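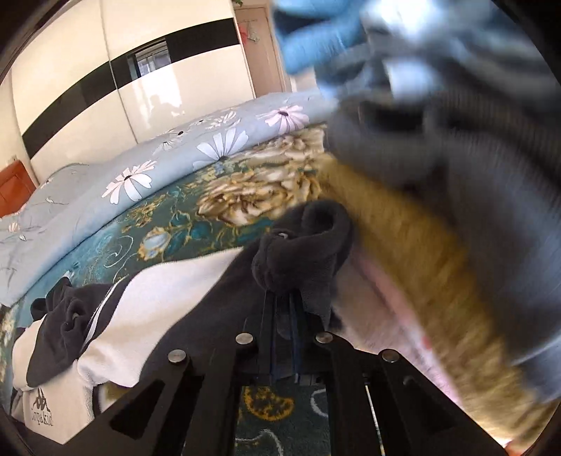
Speaker notes - "Make the Bed, Then Use It"
Simone Lacerda, Durnis community hall, 2025-10-06

Slide 1. Say hello, wait for the chairs to settle. Tonight is all bedrooms! I love this subject and I'll talk too fast, so wave at me.

Ask for a show of hands: who folds laundry on the bed? (Usually most of the room.) Good, so do I. It's the biggest flat surface most of us own and it's at a decent height for your back.

Slide 2. The start-flat rule. Pull the covers straight before anything lands on them. Takes a minute. Clothes on a flat cover get folded, clothes on a rumpled one get lost in it - tell the Tornon story here, the sock that turned up in August.

Slide 3. Layers. A duvet and a blanket don't have to match. Big flowers with more big flowers? Yes please! If two patterns share a color, even a little, they'll get along fine. Pass around the Kiani swatches now and get them back before the break.

Slide 4. What ends up on the bed.

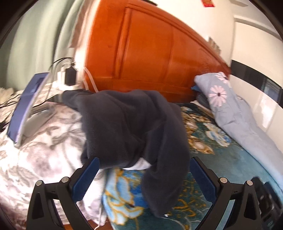 Navy fleece, laptop, blue folder, power strip: a bed doing four jobs.

Let people look for a bit. Then ask what they'd pick up first. Someone will say the laptop, and I agree. Cables next, off the quilt and onto a table or the floor by the wall. Paper after that. Fabric goes last because it's the fun part.

Slide 5. Folding a thick fleece - DEMO, bring the gray one from the car. Zip or button it, face down, sleeves straight across the back, fold up from the hem in thirds. Smooth the air out with your forearm. Do it twice, slowly the second time. Get someone up from the front row if they're willing.

Thick things go at the bottom of the pile or on a hanger. At the Galtitz evening we had a long and very happy argument about hangers, so leave room for it (6 minutes, then move on).

Slide 6. Pillows. Up against the headboard while you sort, so you get the whole mattress to work on.

Questions. Handouts are on the table by the door, 400 printed, please take one for a neighbor.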